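Consejos de taller: recoger billetes de la mesa con el kit de dos brazos Zanorby

Llevaba tiempo queriendo contaros cómo me las apaño con el kit de Zanorby, que compré para el taller y que al final se pasa la vida ordenando papelitos (¡y lo bien que me lo paso mirándolo!). Los billetes pequeños esparcidos por el tablero, un vaso transparente para echarlos y los dos brazos enfrentados: con eso hay entretenimiento para una tarde entera. 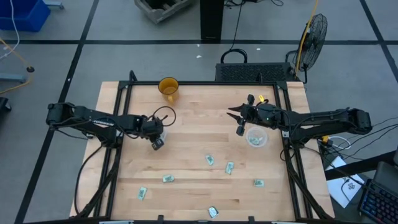

Antes de empezar

Dejad los billetes planos sobre la madera y separados unos de otros, cada uno mirando para donde quiera. Si se montan, la pinza suele llevarse dos a la vez y luego toca deshacer el lío a mano. A mí me gusta practicar primero con recortes de papel verde, que se arrugan sin que duela.

El vaso, mejor transparente

Probé con cuencos, con una lata de galletas y hasta con una maceta, y me quedo con el vaso de plástico transparente: de un vistazo se sabe lo que ha caído al fondo. Eso sí, pesa poquísimo y al menor roce sale de paseo. Un trocito de masilla adhesiva debajo y santas pascuas.

Los dedos de la pinza

El kit trae dos juegos, unos anchos y otros acabados en punta. Para papel, los de punta, sin dudarlo. Bajad el brazo despacio, con los dedos abiertos, y buscad el borde del billete en lugar del centro. Nana Tsikata, que me enseñó casi todo lo que sé de este cacharro, pasa un paño apenas humedecido por las puntas cada 20 recogidas, y desde que la imito se me escurren muchos menos.

Los cables

Aquí fui perezosa y lo pagué. Dejad un bucle holgado en la muñeca, que el brazo pueda girar sin tirar de nada, y llevad el resto por el armazón hacia el suelo. Con 4 bridas de velcro por brazo tenéis de sobra. No las apretéis mucho, que luego hay que soltarlas para limpiar.

Lo que me gusta y lo que no

El montaje me costó unas 11 horas, repartidas entre muchas meriendas. El manual de Surkasar, que es quien lo distribuye, está traducido a trompicones, pero los dibujos se entienden bien. El armazón es firme y los dos brazos llegan al centro de la mesa sin apuros. Pagué 1.182 euros por el conjunto, sin el tablero, y me sigue pareciendo un dineral, aunque lo volvería a comprar. También miré el de Bomoson, más barato, pero venía con un solo brazo y yo quería la pareja.

Para guardar

Pasad un trapo seco por el tablero, meted los papeles en un sobre y dejad los brazos recogidos antes de quitar la corriente, porque al apagarse se vencen y se llevan un buen golpe contra la madera. La mía ya tiene dos muescas, que pienso tapar en mayo con cera del color del tablero.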